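7th May

Flunness with Ruth Haslam, on the 923, which was late both ways. She had put our names down for the Girex open day back in April and I'd forgotten to get out of it.

Morning: coats on hooks, sticky badges, a talk. Selorm Abugri did the talking and did it well, I'll give him that. He had a slide saying 1096 hours of practice had gone into handling cups and cartons. I asked what share of those hours ended with the thing on the floor. He laughed and said he'd find out for me. He hadn't by the time we left.

Then through to the bench, where we all stood in a half circle like people watching a kettle. Two arms and one coffee cup with its lid on. I have seen Ruth manage a cup with one arm, a handbag and a dog lead.
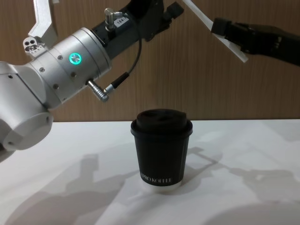 After dinner

Sandwiches were better than expected, egg and cress, and a decent scone. A man from Pickering told me his firm is thinking of buying a pair of these for packing. I asked what they cost and he looked at the ceiling. I asked who mends them and he went for more tea.

Ruth was all for a second look, so back we went to the bench. Selorm said the slow pace was for safety. Perhaps. I noticed the green light on the joint and supposed it meant all was well, but I've had a boiler with a green light.
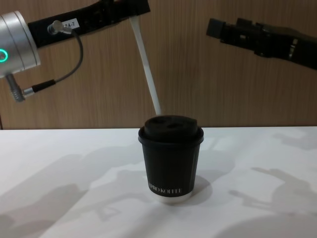
My trouble with these days out is that you only get shown the one thing, set up by the people who want you to like it. I said so to Ruth on the way to the stop and she called me a misery. But look at what they gave it: a clean white table with a single black cup on it, and that long white strip coming down over the lid with nothing else to get in its way. Put it in the café at Rasia at half past twelve, with trays and elbows and somebody's toddler, and then I'll take notice. Ruth says that will come. She said the same of the bypass.

I did take the leaflet. Feet bad tonight. Must ring the surgery and return Ruth's umbrella, which I've somehow brought home again.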